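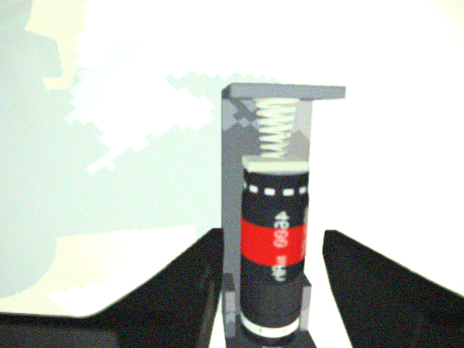

Computer rendering of a cylindrical battery in an upright gray holder.

Skomton Completes Seismic Survey over Pramik Prospect

January 2018

Skomton, operator of the Wiltau Block, has completed the acquisition of a new 3D seismic survey over the Pramik prospect and the adjoining southern flank of the basin. The survey was finished on schedule and without a lost-time incident, according to a statement issued by the company to its partners.

Skomton holds a 70 percent interest in the block. The remaining 30 percent is held by Gouveia, which joined the license ahead of the second exploration period.

Earlier work on the block relied on widely spaced 2D lines, most of them recorded by a previous license holder. Those lines showed a faulted high at Pramik but left the western closure poorly defined. An older well drilled to the north of the prospect met water-bearing sands with minor gas shows and was plugged and abandoned. The partners have since argued that the well was placed outside structural closure at the main reservoir level.

"The old data gave us a lead, and we now have the coverage needed to map it properly," said Gifty Quaye, exploration manager at Skomton. "Our first task is to establish how far the bounding fault extends to the west and whether the seal is continuous across it."

The main target at Pramik is a sandstone interval expected at a depth of 3,000 meters. A shallower carbonate section is regarded as a secondary target – it has not been tested anywhere on the block.

Field crews worked for 79 days, including a short pause while access to farm tracks near the southern boundary was agreed with landowners. Temporary crossings have been removed and the tracks returned to their former condition. Claims for crop damage are being handled through the company's district office, and landowners who have not yet filed may still do so.

Processing of the data has begun. A fast-track volume will be used for early structural mapping, while the final depth-migrated volume will support the volumetric estimates required under the license. Reprocessing of selected 2D lines is also included in the work program, so that the new survey can be tied to the abandoned well.

The partners must decide whether to commit to an exploration well or give up the southern part of the block at the end of the current license period. No drilling contractor has been selected, and Skomton said that a well location would be proposed only after the final volume has been interpreted.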